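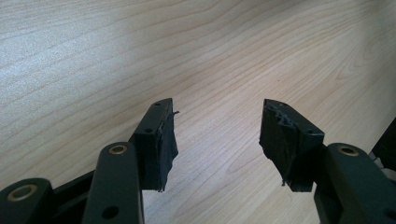
Work table top: measurements, sanding and oil

I have now put enough evenings into this table top that I want the procedure written down before I forget it. Dymphna Tully has the matching one and asked for the numbers.

The top came from Conall Cronin, who had it on a pair of trestles in his back room and wanted the floor space. It is 1322 mm on the long side. I measured along the front edge and the back edge and got the same figure both times, which I had not expected from something that spent a winter leaning against a wall. A straightedge across the middle showed a slight hollow. It does not affect anything I do at the table, so I left it.

I don't know the species. Conall was told ash when he bought it. Svitlana Prokopenko, who has turned a good deal of ash, looked at the end and said she would not put money on it. I also could not establish how thick the face layer is, so I treated it as thin and did all the sanding by hand. If you are certain yours is solid, an orbital sander will save you an evening.

Old finish

It had a clear coat of some kind. A drop of denatured alcohol on the underside left it unchanged after ten minutes, so I ruled out shellac. I used a card scraper at a low angle and took the coat off in narrow strips, working with the grain wherever I could. That is harder on this piece than on a straight-grained board. The lines run diagonally in long curves and close up into loops, and at the tighter swirls the direction reverses within a hand's width. The scraper started to chatter at each reversal. Turning the blade a few degrees off the line of travel stopped it.

Two passes cleared most of the surface. The edges took a third.

Sanding

120, then 180, then 240, all with a cork block. I vacuumed between grits and wiped down with a barely damp cloth after the 180 to raise the grain, then left it overnight. Muireann Foley skips the damp cloth and says she has never noticed a difference. I noticed one on the offcut I tested: the half I had not wetted went rough under the first coat of oil.

Check the work with a lamp held low at one side. Cross-grain scratches from the 120 are almost invisible on pale wood under a ceiling light, and oil brings every one of them up. I found a patch near one corner and had to go back two grits.

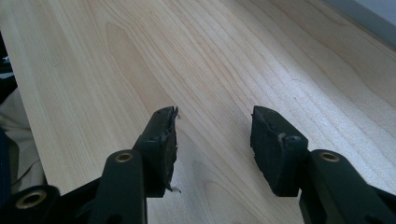
Page last changed: Tuesday, 9:40 p.m.

Oil

I used Lulton hard oil, the clear one, bought at Fondham. They also had a version with white pigment meant to keep light woods from yellowing. I tried both on the underside. The pigmented one settled into the darker lines and reduced the contrast between the tan grain and the blond ground, and I wanted to keep that contrast.

Three coats, applied with a lint-free rag:

First coat: flood, wait 15 minutes, wipe off everything that has not soaked in. Dry 24 hours.
Second coat: much thinner. Wipe after 10 minutes. Dry 24 hours.
Third coat: thinner again, wet-sanded in with 1000 grit paper and wiped off completely. Dry 48 hours.

Dry the rags flat outdoors before they go in the trash. Oily rags in a heap can catch fire by themselves.

The tin gives a drying time of 12 hours. At the temperature in my workroom that was too short. The first coat still dragged under a fingertip the next morning, and I waited out the full day before continuing.

Consumption was around 90 ml for the whole top face. The underside got one coat, mainly to keep the moisture uptake even on both faces.

Color

The oil moved the surface from nearly white to a warm beige. How pale it looks depends heavily on where the window is relative to you. With daylight coming across from one side, the near part washes out and the grain almost disappears there, while the rest of the board shows it clearly. Uriel Maldonado asked if I had finished one end differently. I had not.

Open points

I have not tested heat resistance and will use a trivet until I do. Water left standing for an hour on the offcut made no mark. Black coffee left for the same time made a faint ring, which came out with 1000 grit and a little more oil.

The trestles still need work. One has a loose crosspiece, and the top shifts a few millimeters if you lean on the corner. I plan to add two cleats underneath with slotted holes so that the wood can move across its width. Dymphna, yours will need the same if Conall gave you the other pair. Measure before you drill, as my two trestles are not the same height.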